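Bench diary: the Kokel box, second evening

Started at 7 p.m. after dinner. Notes below are mostly for me, for the next time I decide to move a noise problem from one room to another.
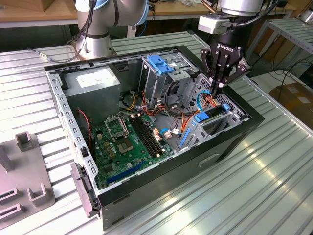 The complaint is a 104 Hz tone in the attic studio recordings. It sits under everything recorded on the left channel and it is loud enough to trigger the gate during quiet passages. The right channel has it too, 14 dB lower. First evening was spent on cables and produced nothing. Tonight was the structure of the house.

104 Hz is an inconvenient number. Mains hum here is 60 Hz with harmonics at 120 and 180. None of those is 104, so I stopped looking at grounding. A fan or pump can land there easily. A room mode can also land there, in which case something broadband is feeding it and the room picks the pitch. The attic is 5 ft 5 in. between the knee walls at mic height. Half a wavelength at 104 Hz is 5.4 ft. That agrees too well to ignore.

Test one. Mic in the usual spot, preamp gain as normal, everything in the attic switched off at the strip except the recorder, which was on battery. Tone present, same level. Furnace blower off at the thermostat. Tone present. Bathroom fan off, refrigerator unplugged. Tone dropped 3 dB with the refrigerator out, came back when it was plugged in. Partial contribution, then, and something else carrying most of it.

Test two. Moved the mic in one-foot steps across the room at constant height. Level was highest against each knee wall and lowest in the middle, with a clear dip. This is what a first-order mode between two parallel surfaces looks like. At the dip the tone was barely above the noise floor of the preamp. I have been recording for two years with the mic parked a foot from the left wall, where it is close to the maximum.

Test three. Contact pickup taped to the left knee wall, then the right, then the floor, then the vent stack. The vent stack was strongest by a wide margin. It passes through the floor inside a boxed chase that somebody packed tight with scrap lumber, and the lumber bears on both the pipe and the studs. So the pipe shakes the chase, the chase shakes the wall and the wall drives the room.

What shakes the pipe is still open. The candidate is the recirculation pump in the basement, a Kerkomum, installed by the previous owner and strapped to the same stack with two steel hangers. I went down with the pickup and a headlamp. With the pump running the line is there, very clean, with a second one at double the frequency. With the pump unplugged it goes away. Went back up two flights and measured again: attic tone down 17 dB at the wall position. What was left tracked the refrigerator cycle.

I should have begun in the basement. The pump runs on a timer with on periods morning and evening, and I record in the evening. My afternoon takes from September have no tone on them, and I had put that down to a different preamp.

Remedies, in order of cost:

Move the timer so the pump is off between 7 and 11 p.m. Free. Done tonight. Hot water at the far sink will be slow.

Move the mic to the null. Free. Marked the floor with tape. The chair has to go where the shelf is, and the shelf will have to go somewhere.

Replace the two hangers with rubber-lined ones. Cheap. Esquivel Supply lists them and the store is on my way home. The pipe is cast iron, so I need to measure the outside diameter before ordering, and the label on the old hanger is painted over.

Pull the scrap lumber out of the chase and repack with mineral wool. Cheap but dusty, and it needs the drywall opened. Leave until the hangers have been tried.

Bass traps. The Trevimov panels I looked at are 2 in. thick and the absorption chart starts at 200 Hz. A panel that thin does very little at 104. A full set was quoted at just under 3,000 dollars, and I came close to ordering it last month. If the room still needs treatment I will build a tuned membrane absorber for the left wall, plywood front over a sealed 4 in. cavity, and tune it by adding mass.

Last job of the night was cleaning up the old takes. Narrow notch at 104, Q of 30, second notch at 208 with less depth. It works on speech. On the cello tracks it takes a hole out of the low G sharp and anything close to it, so those will stay as they are.

Stopped at 11:40 p.m. Hangers next. Also need to find out why the refrigerator couples upstairs at all. It stands on the kitchen floor against the wall that holds the chase, and one front foot turns freely by hand.

14 shares | 3 comments

Comments

pipe_organ_dad
Check that the pump isn't air bound before you spend anything on hangers. Ours got much louder with a pocket of air in it and bleeding it took five minutes.

lowshelf
What mic? If it's a cardioid working a foot from the wall the pattern will change your step readings a bit. An omni gives you a truer map of the mode.

attic_tenor
Same problem here, different pitch. Wool in the chase helped more than the hangers did, but I had both walls open already.

Recent entries

The Kokel box, first evening: cables
Reading a level meter below 2,000 Hz
Door seals for a low ceiling
Shelf brackets, again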